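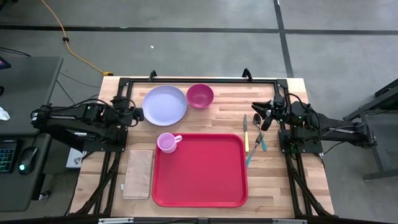

# Setting up a breakfast tray for a guest room

These are the steps we use at Kastarstead for guests who want breakfast brought up. They work just as well at home for a visitor or someone stuck in bed with a cold.

## The night before

1. Ask what time they want to eat and what they drink. Write it down.
2. Wipe the tray with a damp cloth and dry it, including under the rim.
3. Choose the dishes. A tray with a raised rim will hold one plate, one bowl and one mug if the plate is a small one. A dinner plate takes up too much room.
4. Cut the butter and put it back in the refrigerator, covered.
5. Check that there is a clear surface in the room where the tray can go.

## In the morning

Start 20 minutes ahead if you are cooking eggs. For cereal and toast, ten is plenty.

1. Lay a cloth napkin or a paper towel on the tray. Plates slide less on cloth.
2. Put the heaviest dish in the middle.
3. Set the mug toward a back corner. Turn the handle to the side the person drinks with.
4. Fork on the left, knife and spoon on the right. If space is tight, roll all three in the napkin.
5. Add cold food first: fruit, yogurt, jam.
6. Make the toast and pour the drink last. Fill the mug to 2 fingers below the top.

## Carrying it

Hold the tray by the short sides with your elbows in. On stairs, go slowly and leave the teapot for a second trip. Dace Stankevičius, who ran the kitchen before me, put a small stool outside each bedroom so she could set the tray down and knock. I still do it that way.

## Portions

For one person:

- 2 slices of toast
- 1 egg or 100 grams of yogurt
- a handful of berries or half a banana
- coffee or tea, with milk in a small jug

## Afterward

Collect the tray after an hour unless you have been told otherwise. Rinse anything with egg on it in cold water before washing. In November and through the winter, warm the plates in a low oven before serving, provided they are marked oven safe.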